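Last boat to Skatside

Zerkgate is a game about missing a ferry. I've missed it nearly every night since it came out

December 29, 2022

The horn goes. You're in the ticket hall with a suitcase, half a sandwich and a key that fits nothing, and through the window there's the Rodrigues, white and rusty, pulling away from the wharf without you. Next boat: morning. Opening credits.

So. Zerkgate. A point and click adventure from Femwood, set over one long night in a harbour town called Skatside, where everyone is awake and none of them will tell you why. You walk about. You pick things up. You talk to a woman gutting fish in an evening dress. By dawn you either get on the Rodrigues or you don't, and the game counts both as a finish.

I came in grumpy. I'd had a year of big maps with a thousand icons on them and I wanted something I could play with a cup of tea in the other hand. First evening, 30 minutes, I thought. Went to bed at two.

What got me was the clock. There's one on the town hall and it runs, but only when you talk. Wander the lanes as long as you like, look in every bin, and the hands stay put. Start a chat and off they go. Ask the baker one question too many and you've lost the chance to see the lamps go out on the pier. It makes you rude. I have walked off in the middle of a man's story about his brother's funeral to save four minutes. Felt awful. Went back in the next run and sat through the lot, and it was the best thing in the game, and I missed the boat.

The writing is short. Nearly every line fits on one row of the screen. Femwood say the script was cut down from almost 3000 spoken lines to 1000, and you can feel the gaps in it. People stop where you'd stop. The night porter answers three different questions with "Mm", and I swear I could tell them apart.

The puzzles, then. Mixed. There are 5 big ones, one to each quarter of the town plus the wharf, and you can do them in any order or skip most of them. The laundry one is lovely. You're matching names to shirts from gossip alone, no list, no highlighted words, and when I got it I made a noise that woke the dog. The lighthouse one is a dud. It's a row of levers, and the hint is in a colour I could hardly see on my old screen, so I just pulled things untill the door opened. Anyone with trouble telling greens apart should know there's a setting for it, hidden under Sound of all places.

And the inventory. Small pockets! You get room for a handful of things and the suitcase is full when you start. Full of what, you don't find out for ages. I won't say. But you can tip stuff out of it, on the street, anywhere, and the town picks it up. I dumped a scarf by the chemist and saw it two hours later round the neck of a kid on a bike. No comment from the game. No little chime.

It looks like wet cardboard, in a good way. Flat shapes, thick edges, streetlights smeared across the cobbles. Faces are three or four lines and a shadow. Music is mostly an accordion that seems to be coming from a flat upstairs, and it gets louder if you climb the right steps. Play it with headphones.

Grumbles. Walking is slow and there's no run button. I get why, on night one. By the sixth go I was swearing at my own feet. Saving only happens at benches, and the bench outside the cannery sometimes doesn't take — I lost a good half hour there, twice. The text is tiny on a telly. And it'll stutter on older machines when the fog rolls in, mine did, though turning off reflections sorted it and I didn't miss them much.

Do you need to play it more than once? I'd say yes. The first night is confusing and a bit cold. The second you start recognising people. By the third I had favourites, and a grudge, and a theory about the fish that was completley wrong.

I've caught the Rodrigues once so far. Won't spoil it. You stand at the rail, Skatside gets smaller, someone on the wharf lifts a hand. I couldn't work out who it was. I started again straight away, suitcase, sandwich, key, and went looking for that coat.

Zerkgate is out now for desktop computers. Other versions are planned for April.
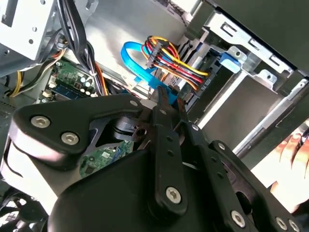
Inside a desktop computer, with the blue SATA cable in view.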